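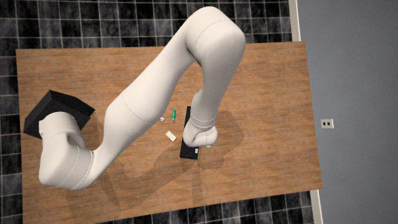 The simulated tabletop: white arm, black base, a domino-like tile on the open wood.

December 8, 2020

I have spent two weeks of evenings with the Esumero results and I still don't believe the headline number. I want to write down why before I forget the details.

The claim goes like this. You train a picking policy entirely in simulation, you randomize the table texture, the lighting and the starting poses of the small objects, and you get something that "generalizes to unseen clutter." The paper reports 1,927 test episodes and 1,484 successes. That works out to 77 percent, and for tiny things lying on a table, 77 percent would be very good.

So I rebuilt the setup as closely as the appendix lets me. One big arm, a wood-grain table, a long black block, a green cylinder, a few small white pieces. The appendix is decent on geometry and nearly silent on everything else. Friction values are missing. Contact settings are missing. The camera position is given as "overhead," and overhead covers a lot of ground when you have an arm this size leaning over the thing it is supposed to pick up. Look at where the wrist sits over the black block in my render. Whatever is directly under it can't be seen from up there.

That bothers me more than it seems to bother the authors. If the policy only gets the overhead view, then for the last stretch of the approach it is working from memory or from luck. They say the network has a short history of frames and learns to cope. Maybe! But there is no ablation with the history removed, and that is the first experiment I would have asked for as a reviewer.

Then there is the word "success." I had to go through the evaluation code twice to find it. An episode counts if the target object is above a height threshold at any point before time runs out. It doesn't have to stay there. Flip a small piece off the table surface by squeezing its edge and, as far as I can read the check, you have a success. Anyone who has used a rigid-body simulator knows how happily small light objects jump when two contacts disagree.

I asked Zerrin Çınar about this, as she worked with the same family of tasks when she was at Vahidi. Her answer was short: hold the object up for a full second or don't count it. She also pointed out that the scenes in the paper come from only 4 layouts, with jitter on top. I had missed that. It is in a footnote. "Unseen clutter" starts to sound like clutter you have seen, nudged a little.

To be fair, the Skutum baseline they compare against is scored with the same loose check, so the ranking may well hold. The shaded renders are also nicer than most, with proper soft shadows, and I can believe that helps with transfer. I just can't tell how much, and there isn't a single real-robot trial in the paper to settle it.

My plan is to rerun everything with the one-second hold, history on and history off, using 6 random seeds. My machine is slow, so don't expect numbers before February. If the result survives I will say so here — and I'll put the config files up either way, friction values included.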